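Home Help Boards > Kitchen & Dining > Storage and Organizing

Where do you keep a set of colored knives in a small kitchen with wood counters?

Posted by clakach_corner
12 July 2021

Hi all, longtime reader, first time posting in Kitchen & Dining. I have a tiny L-shaped kitchen with butcher-block counters and white cabinets, and I've been slowly clearing it out since February. The cabinets are in decent shape now. The counters are not, and the thing I keep going back and forth on is the knives.

They're the kind where every knife is its own color, handle and all. Orange, light blue, yellow, red, green, purple. I love them! They were a housewarming gift from my sister and they cheer the place up a lot, given that everything else is white or wood. But they didn't come with a block, and my one decent drawer is full of silverware and has no room for loose blades. So for now they live on my big wooden cutting board, laid out on a slant in a row, and every time I want to chop an onion I have to move the whole lineup somewhere else first. Usually that somewhere is the top of the stove, which I know, I know.

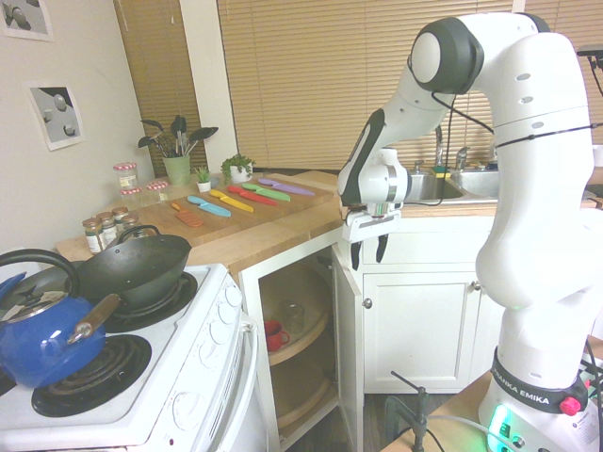

The other problem is that I don't want to give up the things that are already out. My utensil pot stays (it's light green, it was my grandmother's, and the slotted spoons don't fit in any drawer I've ever owned). The two little plants stay. The spice jars could maybe move, but I cook with them every day and the jars with the checked lids are too tall for the shelf I had in mind. That leaves me the stretch between the spices and the sink, and the cutting board takes up pretty much all of it.

Things I've already looked at:

A knife block. The one from Gallitus looks nice but it's as wide as a toaster, and I'd be swapping one counter hog for another.

A magnetic strip. My landlord is okay with small holes, but I'm not sure the magnet would hold these. The blades are coated, and I read somewhere that coated knives slide off. Does anybody have the same kind and know?

A drawer insert. See above about the drawer. I could move the silverware into a basket on the counter but then I've just moved the mess.

The inside of a cabinet door. I have a lower cabinet I could use, and I was thinking of some kind of rack on the inside of the door. Is that a terrible idea? No small kids here, but my nephew visits and he opens everything.

I'd like to keep it cheap. Also, if anyone has a way to keep a cutting board standing up without it sliding down and taking the plants with it, I'm all ears. Mine is big and heavy and has already knocked over the succulent once.

Thanks in advance!

Omolara Afolabi

Oh, I had this exact fight with my kitchen! Mine are coated too, and yes, the magnet works, but it depends on the strip. My first one was a cheap thing with 2 thin magnets running behind a strip of plastic, and the big knife would slowly creep down until the tip was touching the counter. I sent it back and got a wooden-faced one with stronger magnets and it's been fine. Before you drill anything, grab a fridge magnet and see if it sticks to the blade. If it grabs right through the coating you're in good shape. If it falls off, the steel under there isn't going to hold to any strip, and you can stop shopping for one.

I'd put the strip on the wall over the counter near the sink, but not so close that they get splashed all day. Hang them with the edge facing up or away from the side you reach from, and lift straight off by twisting the handle a little first. Dragging the blade sideways is how the color gets scratched - ask me how I know.

For the lower cabinet door, please don't. I tried it at my old place. Every time you open that door you're swinging a row of blades past your shins, and when it's hanging open and you're bent over digging for a pan, your face is right there. A lower door is great for pot lids, though. I have a wire lid rack from Nodik on mine, and it freed up enough space inside that my cutting board now goes in the cabinet standing on its edge, next to the baking sheets. So you could use your door after all, only for something else, and get the board off the counter that way.

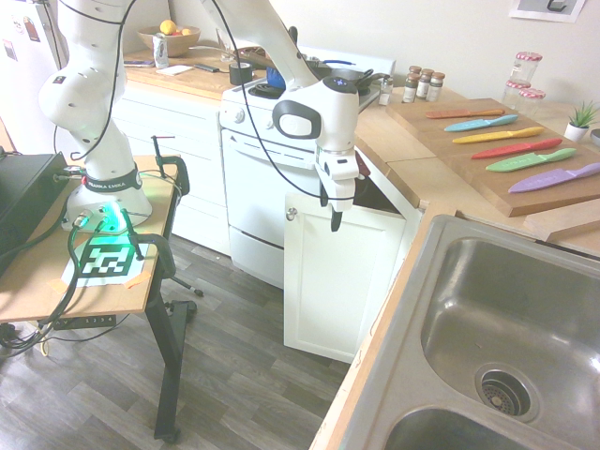 adebisi_street_kitchen wrote that a lid rack only works if the shelf inside stops short of the door, so measure that first. I bought one, screwed it on, and the door wouldn't close because the lids hit the shelf. I had to take a saw to the shelf, and now it looks like a beaver lives in there. So: close the door on a piece of cardboard or a ball of foil and see how flat it gets squashed. That's your clearance.

As for the knives, I keep mine in plastic blade covers in a regular drawer, mixed in with the spatulas. Not pretty, but the covers cost me 3 dollars for the whole bunch and I've never been poked. You wouldn't see your colors except for the handles, I guess. But your counter would be clear.

And put the board behind the faucet side, leaning on the wall, with one of those rubbery shelf liner squares under it. Mine hasn't budged.

gallon_of_soup

just get a block

clakach_corner

Thank you both (and thanks, soup, I guess, ha). I did the fridge magnet test and it sticks to all of them, even the little one, so I'm going with the wooden strip. I also squashed some foil in the cabinet door and there's less room than I thought, so the lid rack is on hold until I figure out whether that shelf lifts out.

Omolara, what length is your strip? I have 6 knives and I'd like a finger's width between the handles.

Omolara Afolabi

Mine is the longer of the two sizes they had, but don't go by mine, I have fewer knives. Lay yours out on the board with the gaps you want, then measure from the first handle to the last and add a bit at each end. And use real wall anchors, not the ones that come in the bag.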